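Chapter 6

Clearing and Wiping the Table

In this chapter
What is left on a table after a snack
Sorting before wiping
Cloths and coverings
Jars, packets and other containers
Practice tasks

Key words: peel, crumbs, food waste, dry waste, tablecloth, lid, reseal

6.1 Why the small table comes first

Most homes have one table that is used for everything. Tea is drunk at it, post is opened on it, and fruit is peeled over it while people talk. In a one-room flat it may stand between the bed and the sofa, and whatever is left on it is in view all day. Chapter 5 dealt with the kitchen worktop, where the sink and the bin are close by. A table in a living or sleeping room is different. Things have to be carried away from it, and if they are carried one at a time the job takes far longer than it should.

Liliana Benedetti, who taught household skills to adult learners in Preltov, asked each new group to keep a diary of one table for a full week. The 27 diaries from her February course are used several times in this book. The longest gap between clearings in any of them was four days. The student, Nazareno Fabbri, wrote beside it: "Moved the peel to one side so I could put my cup down. Did this twice."

Moving things to one side is the habit this chapter tries to replace.

6.2 Three groups

Before you touch a cloth, look at what is on the table and put each thing in one of three groups.

Food waste. Peel, cores, shells, crusts and used tea bags. In many areas these go into a separate caddy. Check the rules where you live.

Dry waste. Empty packets, wrappers, paper tissues, till receipts. Used tissues go in the general bin and should not be put with clean paper for recycling.

Things that stay or go back. Jars with food still in them, full packets, cups, glasses, reading matter, medicine leaflets. A leaflet or printed card should be read before it is thrown away. Ecaterina Mihăilă's diary records a guarantee card that went out with the orange peel and had to be fetched back from the bin.

Deal with the food waste first. Citrus peel is oily on the outside and can mark a pale cloth, and small pieces of pith dry on and have to be picked off. Carry a plate or bowl to the table and fill it there - one trip is enough for most snacks. A 400 ml bowl holds the peel of several oranges if you press it down.

Tissues come next. Pick them up with the dry waste. If a tissue has been used to wrap peel or pips, open it over the food caddy and then bin the tissue.

6.3 Jars and packets

Clear plastic jars with screw lids are useful on a snack table because you can see how much is left. Two jars that are both nearly empty take up as much room as two full ones. If they hold the same food, bought at the same time, put it together in one jar and wash the other. If the foods are different, leave them apart, even when there is only a little in each. Mixed snacks go soft at the speed of the softest one.

Check that each lid is turned fully home. Wipe the rim first if there are crumbs in the thread.

An open packet should be folded over and clipped, or emptied into a jar with its label cut out and kept.
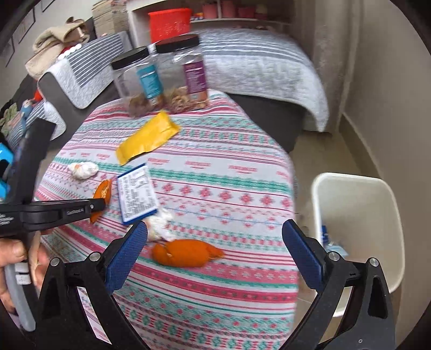

6.4 The cloth

A patterned tablecloth hides crumbs well, and for that reason it is often left on too long. Run a flat hand over it. If you can feel grit, it needs shaking out.

Take everything off, fold the four edges in to the middle, and carry the cloth outside or to the bath before you open it. Do not shake it over the floor, or over a bed or sofa that stands close to the table. Treat fruit stains before washing, with cool water and a little plain soap, and follow the care label. Wipe the bare table while the cloth is off and let it dry before you cover it again.

6.5 Practice tasks

1. Keep a table diary for one week. Write down the time of each clearing and what you took away.

2. Clear a table after a snack using one bowl and one bag. Note how many trips you made.

3. Find two part-used jars at home. Decide whether the contents can be put together and give your reason in one sentence.

The next section follows Faith Kashindye's diary through a full week, beginning with the first morning.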